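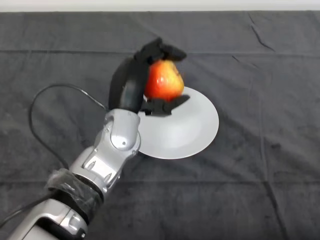
Ó Néill
Build lead, Gridley shared workshop

4.3 Grip test with fruit

1. Lay the dark cloth flat over the bench and set the plate on it.
2. Leave a loose loop in the hand cable. Keep it clear of the plate.
3. Set grip force to 10 and close the fingers on the apple.
4. Raise the apple over the plate and hold for 3 seconds.
5. Lower it and open the hand.

Note: Check the tape on the arm after 36 cycles.

CAUTION: Cut power before reaching under the hand.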